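Tomila 项目进展汇报（第二期）
2019年12月3日

Silvana 你好：

先说一句抱歉，上次电话里你问"衣服那块到底做到哪儿了"，我讲得颠三倒四，挂了电话自己都脸红。所以这回老老实实写下来，你转给 Meireles 基金那边的同事也方便。表格和报销单我另外发，这里主要讲事情本身，顺便发几句牢骚（你可以删掉再转！）。

眼下的进度

合同里第二期要交的是衣物整理的示范数据，加上一个能跑起来的初步模型。到上周五收工，我们手里有 118 段能用的完整示范，每一段都从衣服摊开开始，到叠好、放平结束。另外有 32 段被我剔掉了，原因后面讲。初步模型在训，跑得动，叠毛巾已经像那么回事，叠带拉链的外套还不行，差得挺远。

毛巾和 T 恤这两类我觉得可以算交差了。裤子还缺一点，主要缺牛仔裤，硬，厚，两条裤腿不听话。外套是这一期最花时间的，也是我最想跟你多说几句的部分。

为什么又回到手持夹爪

你还记得春天我们在 Letalham 那边试的是遥操作：人坐在一边推主手，机械臂在另一边跟着动。看起来很气派，来参观的人都喜欢拍照。可是拿来叠衣服，真的慢。操作的人隔着屏幕看，布料垂下来是什么手感全凭猜，一件 T 恤能折腾到大家都想去吃饭。而且每换一个地方就得搬一遍机械臂，光是把底座找平就去掉半个上午。

现在的做法简单得多，人两手各拿一只夹爪，直接动手叠，夹爪上的相机把过程录下来，之后再把动作换算给机械臂。手上有感觉，眼睛看着真东西，速度一下就上来了。更要紧的是可以到处跑，卧室、客厅、洗衣房，人家家里是什么样就在什么样的地方录。床软，桌子硬，衣服摊在上面的样子完全两回事，这个差别在实验台上根本学不到。

遥操作那套没有扔，留着做验收用：模型卡在哪一步，人接过来推一把，再让它继续。这部分的设想放在第三期，预算里已经有了，不用再加。

外套到底难在哪儿

我原先以为难在厚。录了一阵才明白，厚反而还好，难的是一件衣服上有好几种东西，软硬不一样。拿那件深藏青色的连帽外套来说，领口一圈白色的毛，蓬得很，夹下去像夹了一团空气，再往里才碰到布。中间是一条银白色的金属色拉链，有自己的弯法，你想让它往左，它偏要带着前襟一起拱起来。前面还有几颗黄铜色的小按扣，指垫要是压在扣子上，就容易打滑。

我们试下来比较顺的顺序是：先把衣身摊平，拉链尽量理直，再从侧边入手，把一侧连袖子往里收，然后另一侧，最后从下摆往上折。毛领留到最后，尽量少碰。两只夹爪一定要分工，一只压着中间，另一只去找边。要是两只同时往边上跑，中间的拉链就会跟着跑，前面理的全白费。

还有一个很土的经验，指垫张开的幅度。新来的同学总喜欢张到最大再去夹，觉得保险，结果一合上就带起来一大坨布。我现在要求离布很近了才定开口，夹边的时候开口小一点。这条写进操作说明之后，返工少了不少。

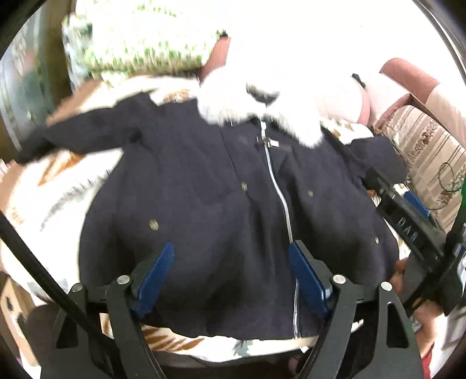 那些被剔掉的示范

32 段听着有点心疼，我知道。我自己一段一段看过，大部分毛病出在开头和结尾。开头的问题是人还没站稳就动手，相机晃得厉害，定位算法一上来就丢，后面录得再漂亮也没法用。现在规定按下录制之后先停住，心里默数 3 下再动，这个办法笨，但管用。

结尾的问题更气人：衣服叠好了，人一高兴，夹爪一甩就放下了。模型把这一甩也学了进去！上个月机械臂叠完毛巾，很得意地把夹爪往旁边一抡，差点把水杯扫下桌。我们笑了半天，笑完回去老老实实剪片段。

还有一小部分是光线。浅色的东西挨着窗，一下就白成一片，什么纹理都没了。白毛领、白毯子在这种时候特别吃亏。我试过拉窗帘，屋里又太暗，深色外套的褶子看不清，也就是说两头都得顾。目前的折中是固定曝光，把上限往下压一点，宁可画面整体暗些。Andley 的工程师说他们下一版相机模块宽容度会好一些，样品答应 2 月给我们，拿到了我再告诉你值不值得换。

两只手怎么对得上

这一段偏技术，你要是赶时间可以跳过。两只夹爪各录各的，事后要把时间轴和位置都对齐。时间好办，开录前让两只夹爪在镜头里碰一下，听声音、看画面都能对上。位置就麻烦些，叠衣服的时候两只手经常靠得很近，一只会挡住另一只的视野，有时候整个画面里都是袖子和对面那只夹爪的外壳。

我们的处理是让两路画面互相帮忙，左手看不清的时候参考右手的，反过来也一样。床品有花纹反而是好事，叶子图案那种毯子定位特别稳，纯白床单就差得多。所以我现在去别人家录之前会先问一句：有没有花一点的毯子？对方多半觉得我这人挺怪。

线也是个问题。线从旁边斜着垂下来，动作一大就会蹭到布上，偶尔还把刚理好的角带歪。魔术贴绑过，绑紧了手腕难受，绑松了等于没绑。下个月我想改成从小臂外侧走线，材料钱很少，从耗材那一项里出就够。

人手和安排

目前固定做示范的连我在内有 3 个人，每人一次最多录半天，再久手腕就酸了，动作会变形，录了也是浪费。我没有再招人的打算，换人要重新教，教的那段时间产出反而掉下来。倒是想申请把标注外包一部分出去，切片段、标起止点这种活，我们自己做有点可惜。金额在附表最后一行，你看看能不能过，不能过也别为难，我们晚上加点班总能磨完。

接下来要做的

牛仔裤补录，优先。外套再收一批不带毛领的，让模型先把拉链这件事学明白，再把带毛领的加回来。你上次提到的"叠到一半衣服滑下床怎么办"，我很喜欢这个问题，打算专门录一组从乱七八糟的状态开始的示范，衣服团着的、袖子翻在里面的，都要有。这一组不在原来的计划里，不过用现有的人和设备就能做，不另外要钱。

初步模型的测试我想放在 2 月，等样品到了一起做，免得测两遍。毛巾、T 恤、裤子三类一定测，外套我会放进去，但先跟你打个招呼，数字可能不好看。我宁愿这一期把难看的数字写出来，也不想等到第三期让你们吓一跳。

有两件事需要你那边回个话：一是标注外包能不能批，二是第二期的验收是你们来 Letalham 看，还是我把录像寄过去。要是来的话请带件自己的外套来，拉链越难缠越好，我们当场叠给你们看，叠坏了算我的！

有什么没讲清楚的随时打给我，下午比较容易找到人，上午我们多半在外面录，手机静音。

祝好

附：经费使用表、操作说明修订稿、外包标注报价单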